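Hindolside Community Centre
Housekeeping Attendant, Permanent Part-Time

Applications are invited for the position of Housekeeping Attendant at the Hindolside Community Centre, 218 Mtshali Road. The successful applicant will join a team of four and report to the Facilities Manager, Marietjie Ngcobo.

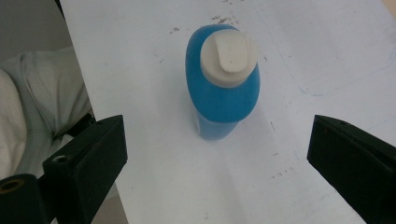 The Centre is used for adult classes, seniors' lunches and private functions. Attendants are responsible for the activity rooms, the kitchen and the foyer, and work to a written schedule.

Duties include:

Cleaning tables, boards and benches between bookings

Reporting stains or damage that routine cleaning does not remove 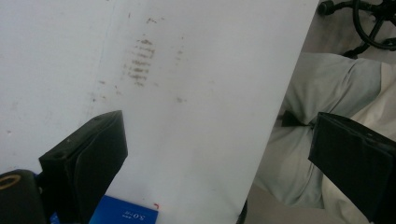
Selection criteria

Applicants must have experience in commercial or institutional cleaning and be able to work evenings. Knowledge of safe chemical handling is desirable, and training will be provided at our Grurnum Street site. 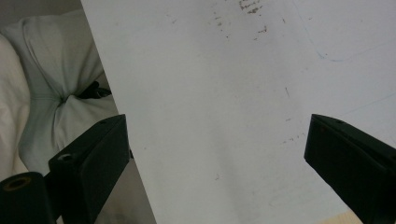 White board with smudges and small specks.

Wages are paid fortnightly under the Centre's enterprise agreement. Uniforms are supplied and laundered at no cost to the employee.
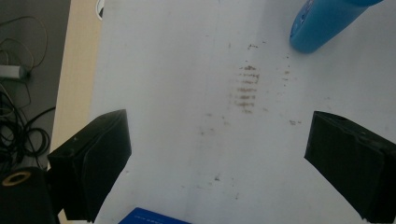 A current police check is required before commencement. Written applications, quoting reference 131, should be addressed to Tshepo Gumede, Human Resources, and must be received by 4 pm on Thursday, December 22, 2022.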